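Selling my late uncle's garage bits for scrap – how do I get a fair price? 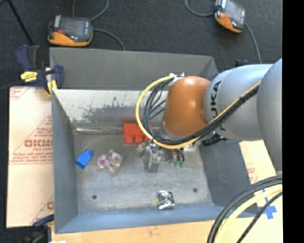

Question

Asked by Trinidad Jara, January 10, 2005

Hello everyone, I hope this is the right board. We have been clearing my uncle's garage since December and there is an awful lot of metal in it – old taps, pipe, a lawnmower, two radiators and boxes of odds and ends he was sure would come in handy. Carrasco, the yard nearest us, offered 147 pounds for the lot without weighing any of it. Is that normal? I don't want to be greedy, but it's going towards his bench in the park and I'd like to do right by him.

Answers

Imirora wrote:
So sorry about your uncle. Please don't take a price for the lot! Spend an afternoon with a magnet first (a fridge one will do). Whatever it sticks to is mostly iron or steel and pays the least, so put that to one side. Brass taps and copper pipe are worth far more, and they want a box each. Then ring two yards on the same morning, as prices do move about, and ask to watch the scales. My dad's garage took us three weekends and a great deal of tea, but it was lovely going through it all.

Govulska wrote:
just take it to the tip, life is too short

Garkeo wrote:
Agree with Imirora. Drain the petrol and oil out of the mower before you go or they may turn it away. Take something with your address on too – our yard always asks.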